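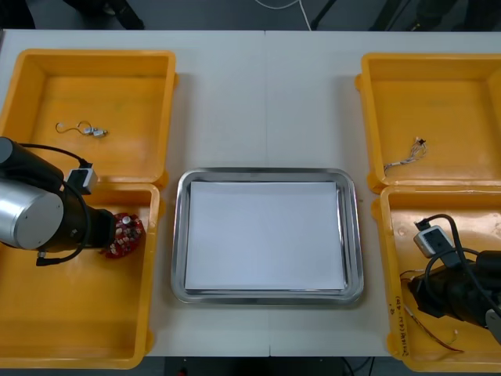
3.2 Layout of the sorting table

The sorting of small parts is usually learned by watching an older colleague, and the layout of the table gets little attention in the literature. In our study we kept the layout constant and changed only the order of the parts. The arrangement is given in Figure 2. Four yellow-orange plastic bins stand in two columns on a white table, and a metal tray is placed between the columns, toward the lower middle. The tray is lined with a white sheet, so that a thin wire can be found by eye without moving the lamp.

We chose bins with sloping inner walls after a first trial at the Rilau workshop. In bins with straight walls, light parts with wires stayed in the corners and had to be picked out one by one. This took time — and in several cases a wire was bent.

Each session covered 3000 parts and was divided into five blocks. Parts with wires were always treated as one group, also when the wires were of different length. Patrício proposed to separate them by length, but the gain was small and we did not continue with it. Between the blocks the sheet was replaced if it had marks.

Figure 2. Table layout used in all sessions: four bins in two columns, with the lined metal tray between them.

The effect of the layout on the sorting time is treated in Section 3.3.

Related items
Tavares, S.: Tray linings for light metal parts
Patrício, L.: Bin shape and picking errors, the Poltach trials
Notes from the Lund workshop, December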